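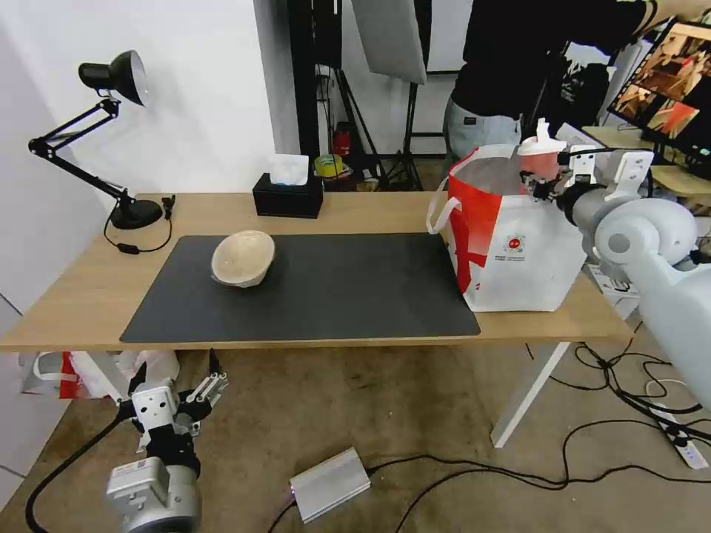
14 April 2026
Posted by Florante Dalisay, Inska

Equipment planner wanted, part time, robot arm purchase

We need someone to plan and run the buying for our next round of robot arms. Start as soon as you can. Contract goes through November, maybe longer if the second order gets approved.

Short version of where we are. We do tabletop work – packing, clearing, putting things in bags and bowls. Two-arm setup. We want 4 more stations like it and we have a budget line but no real plan behind it. Quotes came in from Pinton and Bakhtiari and they don't line up. One includes grippers and mounting, the other leaves out grippers, cables and shipping. Somebody has to get these onto one sheet so we can compare them.

What you'd do:

- Build the full cost per station. Arms, grippers, mounts, tables, mats, lamps, power strips, spare fingers, all of it
- Get a third quote, Brornov has been slow to answer so you may need to chase
- Work out power and floor space before anything is ordered. Cable runs too. Last time this was done after delivery and we lost most of a month
- Keep a list of small stuff (cups, bowls, bags, tissue boxes). We go through a lot and there is no budget for it right now, it comes out of petty cash
- Write a one page summary for the people who sign. They will not read more then that
- Sit in on sessions now and then so you know what the operators are asking for

You should have bought equipment before, for a lab, a shop, a warehouse, a clinic, we don't mind which. Good with spreadsheets. OK calling vendors and asking the same question twice. You don't need to code and you don't need a robotics degree. If you have dealt with service contracts or import paperwork say so up front, that's a big plus.

Hours: 20 a week, 5 of those on site, rest wherever you like. On site hours are flexible but we'd like them in one block.

Pay: $2,000 every two weeks. Paid as a contractor. Travel to vendor demos is covered seperately, keep receipts.

To apply send a resume and a few lines on one purchase you handled – what it was supposed to cost, what it did cost, where the gap came from. Rough numbers fine. No cover letter please.

Questions and applications to Florante Dalisay at Inska. Reading them as they come in, and the post comes down once we pick someone. Short call first, then a visit to see the stations and meet the operators.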